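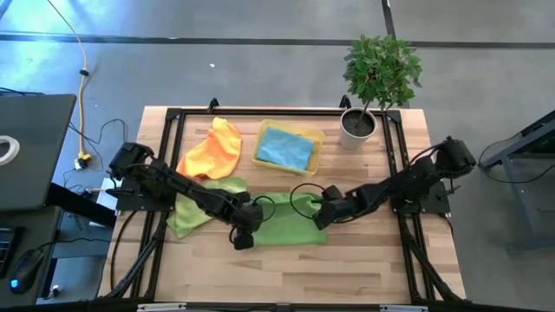 Green fabric on a pale wooden table, with a laptop and a potted plant close by.

The Return of the Household Cloth

October
By the Features Desk

For much of the last century the household cloth was an object of some standing. It was hemmed, marked with initials, counted in the spring and mended in the autumn. A well-run home kept separate cloths for glass, for china, for the hands and for the floor, and the person in charge of the cupboard would have known at once if one had strayed into the wrong pile. The arrival of cheap paper towels did away with most of that order within a generation.

There are now signs that the cloth is returning. The Wumstead Museum of Domestic Life, whose textile store holds 1,772 catalogued pieces, reports that requests to view its kitchen linens have risen in each of the past three years. Visitors include weavers, students of design and a good many members of the public who wish to learn how their grandparents managed.

The museum's holdings are plain by the standards of most textile collections. Few of the pieces were made for show. Many carry scorch marks, darns and rust spots from old pins, and the museum has a policy of leaving these alone. A cloth that has been repaired several times is held to be of greater value to the historian than one kept in tissue since the day of a wedding.

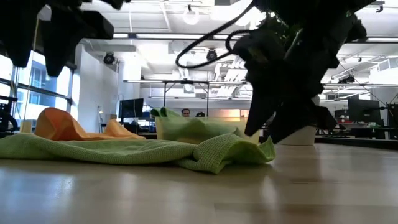 The question of weave occupies a large part of the subject. Plain weave is strong and dries quickly, but it takes up water slowly when new. Huckaback, once found in almost every home, has short raised threads which draw in moisture and give a slight roughness to the hand. Waffle weave places small hollows across the surface, so that a light cloth may hold more water than its weight would suggest. Terry, with its loops, holds the most and takes the longest to dry.

Fibre is of equal importance. Linen improves with washing and leaves little lint on glass. Cotton is softer from the start and costs less to produce. Blends of the two, known in the trade as union cloth, were long regarded as the sensible choice for drying dishes, and a small number of mills still supply them. Prombridge, which wove union cloth in quantity before its last large mill closed, now supports a workshop of five looms in part of the old finishing shed. Its output is modest and is sold chiefly at the Saturday market.

Care of the cloth has also been the subject of renewed study. Fabric softener leaves a coating on the fibres and should be avoided, as it reduces the very quality for which the cloth was bought. New cotton should be washed before use, and heavy soiling may call for a second wash. Drying in the open air remains the preferred method. Where this is not possible, cloths should be hung singly and never folded over a rail while damp, a common cause of the sour smell of which so many households complain.

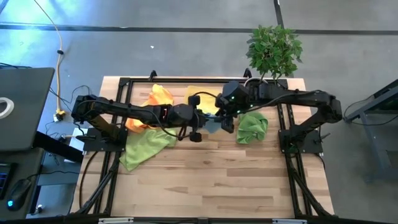
Interest is not confined to this country. The Shibata Textile School teaches the hand towel as a full course of study, in which students learn to dye, cut and finish a single length before they are permitted to attempt clothing. The school regards the towel as a proper test of skill, there being no lining or seam in which a fault might be concealed.

Nearer home, the Lirport Adult Institute has added three evening classes in hemming and darning to its winter programme. The Institute states that places on the first were filled before the printed prospectus had been delivered. Learners are asked to bring a worn cloth of their own.

The museum at Wumstead will rehang its linen room during the winter, and the display will include a group of floor cloths which have not previously been shown.

Reader comments

My mother boiled hers every Monday in a pan kept for nothing else. I still have two of them and they outlast anything I have bought since.

Could you say whether the Prombridge workshop sells by post? I cannot get to the market.

I must disagree about terry. On a line with a decent wind it is dry by lunch.

Contact the editors | Copyright, all rights reserved | Back to top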